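Gidomer 2000 Carpet Extractor

The Gidomer 2000 is a walk-behind hot water extractor for low-pile commercial carpet, carpet tile and entry matting. Power is drawn from a standard 10 A outlet. Solution and recovery tanks are separate mouldings and lift out without tools.

Brush speed is fixed. Down pressure is set at the left-hand dial and should be reduced on loop pile.
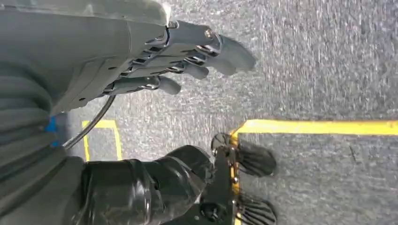

Solution flow is metered by a Kubiak diaphragm pump with a serviceable inlet strainer. Use low-foam detergent only. Acid rinses are permitted to pH 4; solvent spotters are not to be put through the tank.

Specifications
Model: Gidomer 2000
Working width: 359 mm
Vacuum motor: 2000 W, two-stage
Supply cord: 11 m, orange, replaceable
Tank colour: grey
Handle: folding, three positions

Drain and rinse both tanks at the end of each shift. Store with the lids open and the brush head raised off the floor.

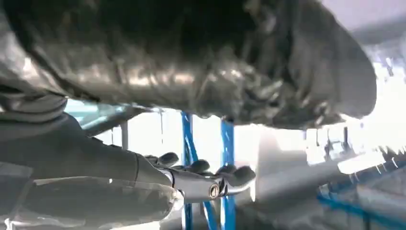
The recovery float must move freely before the vacuum motor is switched on. Replacement floats, brush strips and squeegee blades are stocked at Jundstead. The Lanton upholstery hand tool fits the front port and is sold separately.

Trade accounts and service bookings: Kamrul Begum, Jundstead parts counter. The counter closes at 4 pm in June.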